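THE ARM THAT WOULD NOT LET GO

From the Fastness workshop newsletter, bench automation pages

Regular readers will remember that in the June issue we were feeling pretty pleased with ourselves. The arm on bench two had learned to pick toy fruit out of a basket and put it back again, all afternoon, without anybody holding its hand. I believe I used the word "dependable." Augustina Kyei has since printed that paragraph out and taped it over the sink.

What follows is the story of the stuck grip, which cost us most of a working day, one toy pear and a certain amount of dignity. It also turned up a safety problem that we should have caught a good while ago, so please read past the funny part.

What happened

The job was a long run of the basket task: reach in, close on a piece of fruit, lift, move it along, lower, open, back off. We had 438 cycles planned, to give Kamarul Gunawan enough data to compare the old grip settings with the new ones. The run was started after the morning meeting and left to get on with it, with Darnell Fitzsimmons at the next bench as the person in charge of the stop button.

Somewhere past cycle 200 the arm lowered a pear into the basket and did not open. The software was satisfied that it had. It logged a release, marked the cycle as a success, and sent the arm off to fetch the next piece with the pear still firmly in its fingers. It then tried to pick up an orange using a pear. It logged that as a success too.

Darnell noticed when the arm began pushing the basket across the table, slowly, like someone moving a couch who has been told not to scratch the floor. He hit the stop. The arm halted where it was, as it should. The gripper also halted where it was, which meant closed, with the pear in it and the far side of the pear beginning to split.

So far this is an ordinary fault. Things stick. The part that earned us an incident form came next.

The bit we are not proud of

With the stop pressed, Darnell reached in and tried to work the pear loose by hand. (He has asked me to say that he knows. He knows.) While he was doing that, a visitor from the Cilletberg office, trying to be helpful, reset the stop button because it was flashing.

Our controller was set up to finish any unfinished gripper command on reset. The unfinished command was "open," so the fingers sprang apart, the pear went under the solder bench, and Darnell got a scraped knuckle. If the unfinished command had been "close," I would be writing a much less cheerful item. The gripper was running at 80 percent of its force limit, and a finger is softer than a pear.

Nkrumah Amoah took charge of the investigation, by which I mean he stood in front of the bench with his arms folded until the rest of us stopped talking.

What was wrong

There were two faults, and they had been covering for each other.

The first was mechanical. One of the finger links had picked up enough grit in its pivot to bind near the closed position. Most of the time the motor pulled it free. Every so often it didn't, and the chance of that went up as the run went on. We had been wiping the fingertips every week and feeling virtuous about it. Cleaning the pivots was on the maintenance sheet, on the second page, which the printer had not been printing.

The second was in our own code. The release check asked the gripper whether it had received the command to open. It did not ask where the fingers were. The position reading was right there in the Zevport driver the whole time, and we were writing it to the log and never looking at it. Kamarul went back through the June data and found six cycles with the same false release, each of which had cleared itself on the next move. So the dependable arm of the June issue had been failing quietly for weeks and we had been congratulating it.

What we changed

The release check now reads the finger position before and after each open command. If the fingers have not moved, the arm stays put, the run pauses and the bench alarm sounds. The alarm is the Chiriac buzzer we took off the old drill press. It is horrible. Complaints can go to Nkrumah, who chose it.

Reset no longer finishes anything. After a stop, every pending command is thrown away and the operator has to start the gripper from the panel with a second, separate press. This makes recovery slower, and I have already heard grumbling. The grumbling has been noted.

Maximum grip force for the fruit job has been cut well back from the old setting. Toy fruit weighs next to nothing and never needed it.

Before we went back to long runs we repeated the basket task at low speed, one piece at a time, with the operator outside the marked area and a pause at the point where the old fault showed up: fingers closed, fruit held over the inside of the basket, waiting on the open command. The peach was promoted to lead fruit, the pear being unavailable.
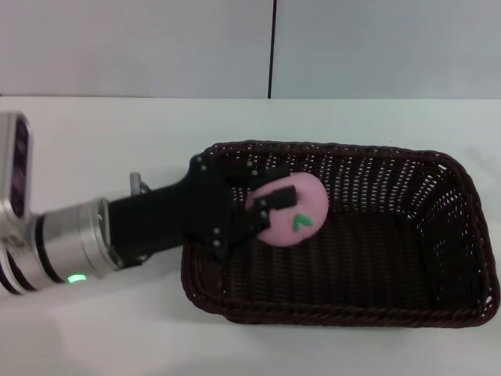
If it happens on your shift

The new procedure is clipped to the side of bench two. The short version:

Press the stop. Leave your hands where they are, provided that is nowhere near the gripper.

Switch off gripper power at the wall panel and hang your tag on the switch. A flashing stop button is no longer an invitation to anyone, including visitors, and including visitors who are being helpful.

Back the fingers off with the hand release. The key for it lives on the hook by the door. It does not live in Darnell's coat.

Take the object out and put it aside with a note of the cycle number. Kamarul wants to see the marks on it, however dull they look to you.

Do not restart the run yourself. Find Nkrumah or Augustina Agbeko, and one of them will check the pivots and sign the sheet.

Both pages of the maintenance sheet now print. Pivot cleaning is weekly, before the first run, and initials are required. "Looked fine" are not initials.

Still open

We have not settled whether the pivots need a cover or just more frequent attention. Augustina Agbeko has a rubber sleeve on order to try out. Kamarul would like the full 438 cycles rerun from zero, on the grounds that a data set with a pear fetching an orange in it is hard to explain to other people. He will get his run once the sleeve question is answered.

There is a walk-through of the new stop and reset steps at bench two on Wed 10 August, straight after lunch. Anyone who uses the arm needs to come, and anyone who walks past it is welcome. The Cilletberg visitor has been invited and has said, very politely, that he will keep his hands in his pockets.

The pear is on the shelf above the sink, next to the paragraph.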